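Subject: Re: [spoken-word] Abridged or not? And where to start with Hunov
Date: October 28, 2024
From: Ebuka Effiong

Hello all,

Ojo wrote:

> I've been given a voucher and would like to spend it on one of the
> long Hunov novels, but I see there are two recordings of Drevex,
> one of them only 5 hours. Is the short one any good, or should I
> hold out for the whole thing? I mostly listen on the bus and I lose
> track of people's names very easily.

What a lovely problem to have, Ojo! I have both, and I've been through the long one twice now — the second time in July, while painting the back bedroom, so parts of chapter nine will always smell of emulsion to me.

The full reading runs to 40 hours and I don't think there's a dull one among them, though the court case does take its time. The reader gives the old aunt a dry, tired sort of voice that I thought was wrong at first and then couldn't do without. She also keeps the brothers well apart, which should help with the names. When I first read the book on paper I had to keep a list inside the cover.

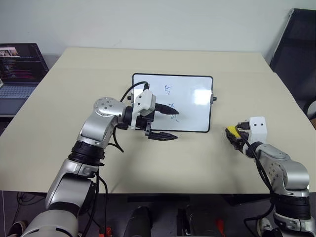 Photo: whiteboard and marker pen / list members' album

The short version was made in 2000 and it is a decent piece of work, nicely paced, with a bit of cello between the chapters. But they've taken out the ferry crossing altogether, and the schoolmaster turns up near the end as if we'd all met him before. If you only want the story you'll get it. If you want the jokes, you won't get many of them.

For the bus, though, might I suggest Fliltov first? It's a set of linked stories, most of them about as long as a journey into town, and several people from Drevex wander through it when they were younger (the aunt is in three and is very rude in all of them). By the time you reach the novel you'll know half the village already.

Do let us know which you choose, and if anyone has heard the radio version I'd love to know who played the aunt.

Warm wishes,
Ebuka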